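About Flola

Flola teaches robots to do laundry, or at least the part of laundry that everyone puts off. We started in May with two arms, one clothes rack and a belief that hanging up a T-shirt would be the easy one. We had given it 50 demonstrations. The count now stands at 2114, and we still have opinions about sleeves.

Our method is old-fashioned. A person takes the controls and drives both arms through the job from start to finish, and the arms record every move. Then the person does it again. People visit expecting code on big screens and find someone frowning at a hanger.

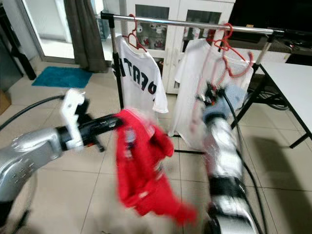 Cloth is rude to robots. A box stays the same shape when you pick it up, while a shirt changes its mind. Our operators learn to slow down near the collar, to let one hand wait for the other, and to leave the bad tries in. A fumble followed by a decent recovery is worth more to us than a perfect run, and we have a generous supply of fumbles.

New operators spend 31 hours on the controls before anything they record counts. Most of them go home and hang their own shirts very strangely for a week. 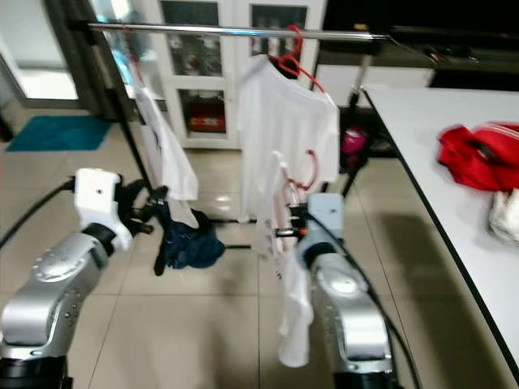 We run two projects. Sirnari covers hanging and taking down. Jitska covers folding, and is going about as well as folding does in most homes. Both are trained on everyday clothes in ordinary colors, bought secondhand, with whatever stretch and fuzz they came with.

Mengal is our recording software. It was named late on a Friday and we have stopped apologizing for it. It keeps the view from each wrist next to the view from the head, so a reviewer can check a grip up close before passing it.
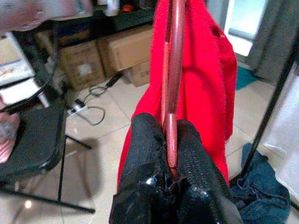 Reviewers turn down plenty. In our last batch they kept 83 runs and sent the rest back with notes, a few of them polite.

We are hiring operators – patience matters more than a degree, and gamers do fine once they stop rushing. Visits are by appointment. Please don't bring your ironing.

Page last updated 2 Apr 2024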